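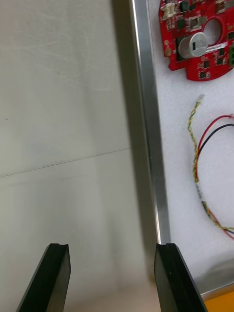

The last tray

Ximeng Long had worked in the repair room at Norneo for eight years, and in all that time she did not allow anyone to put a cup on her bench. The bench was old. It was scratched in many places, and a thin seam went across it where two parts met. Small screws liked to go to that seam. When a new person came, she showed them the seam before she showed them the toilets.

Hiba Awwad was the new person in June. She was nineteen and she had good hands, but she talked while she worked, and Ximeng was not used to it.

"Why do we put foam in the trays?" Hiba asked on her first morning.

"So the parts stay quiet," Ximeng said.

Hiba laughed, and then she saw that it was a serious answer.

The trays were metal, with white foam inside. Each tray carried the parts for one order, and a paper with the order number went together with it. Order 109 had stood on the shelf for a long time. It was from a man in Skillumdale called Zhenhua Gu, who had sent a radio that belonged to his wife. The radio did not work, and he had written a letter of two pages about it, in which there was very little about the radio. He wrote about the kitchen where it stood, and about the programme of songs on Sunday evening. At the end he asked the price.

Deming Zeng, who managed the room, had read only the end. He said the price would be more than the radio, and the tray should go back.

"It can wait one week more," said Ximeng. She had said the same in the spring.

In August they heard that the room would be closed and the work would move to Omeleck. Deming told them standing up, with his coat on. Hiba cried a little in the corridor. Ximeng went back to her bench and wiped it, first the far side and then the near side, and she took down the tray of order 109.

"That one is not paid," said Hiba.

"I know."

They worked on it for three evenings. It was Hiba who found the fault, in a place where Ximeng had already looked twice. She did not talk when she found it. She only moved the lamp closer and touched Ximeng on the sleeve.

On the third evening a voice came out of the radio, reading the weather for ships. They listened to all of it. Neither of them had ever been on a ship.

Ximeng wrote the paper for the parcel herself. She put the date, 2022-08-17, and under "work done" she wrote "cleaned". Under "price" she drew a line.

"He will think we did nothing," said Hiba.

"He will switch it on."

Then Hiba took the foam out of the tray, shook it over the bin and put it back flat, as she had been taught. One screw was left over. It rolled on the bench, slowly, in the direction of the seam, and both of them put out a hand.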